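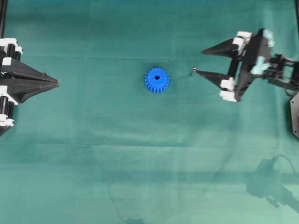
Support > Firmware & Printing > Resolved

Ticket 249: Dusa stops mid-print after Clotura update
Opened 22/05/2025
Status: Resolved

Hi all! First off, I love this printer. The Dusa has been running gears and brackets for me nearly every night and the teeth come out so crisp. Since the Clotura update, though, every long job stops at layer 40. The screen says "Buffer wait" and the nozzle just sits there. Short jobs are fine.

Tried so far:
- power cycle, 3 times
- different USB stick
- re-sliced the file in Leka with default settings
- printed over Wi-Fi (same stop, same layer)

Reply from Timham Support
Thanks for the great notes! Please open Settings > Storage and tell us what Cache Limit says. The update can set it back to the old value.

Reply from customer
It says 40. Is that in MB? I'm sure it was higher before!

Reply from Timham Support
Yes, MB. Set it to 500, choose Clear Cache, then restart from the menu and leave the power switch alone. Run the same file again from USB.

Reply from customer
It went straight past layer 40 and finished!! Blue spur gear, clean bore, lovely flat top. Starting a bigger one tonight. Could the limit go in the update notes? I'd never have looked there.

Reply from Timham Support
Added to the notes for Clotura. Closing this one, happy printing!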